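Open day at Zinunlow, July 2022

I drove 215 miles to watch a machine tidy up. I have children at home who will not do it, so the trip felt educational.

Zinunlow holds its open day in a former tile warehouse on Rosow Street, and parking was free if you could find it. We were given a lanyard, a cookie and a map on which the restrooms had been left out. By the door, a firm called Alatix had a stand about conveyor belts – good belts, I'm sure, but it's hard to love a belt.

The crowd was at the back, at the Gachanja project. The job is picking: a bin of mixed household junk and toys goes under an arm, and the arm has to get hold of one thing without help. Our guide said the team had worked through 660 objects since February, most of them from yard sales. He also said the software considers 247 possible grips before it picks one. I consider two, and drop the plate.

We stood there for half an hour. People who would never watch a coworker sweep a floor were holding their phones over their heads.

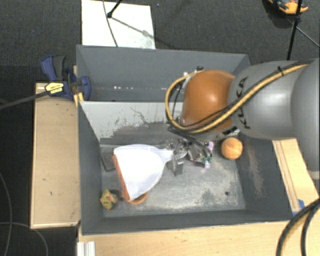

The Gachanja bin, with the gripper at the handle end of the dustpan. The orange ball is on the right.

A man behind me asked what it cost, and the guide talked about the lighting. Tours run again in February, limited to 100 visitors. Bring your own lunch, as the cookie is the catering.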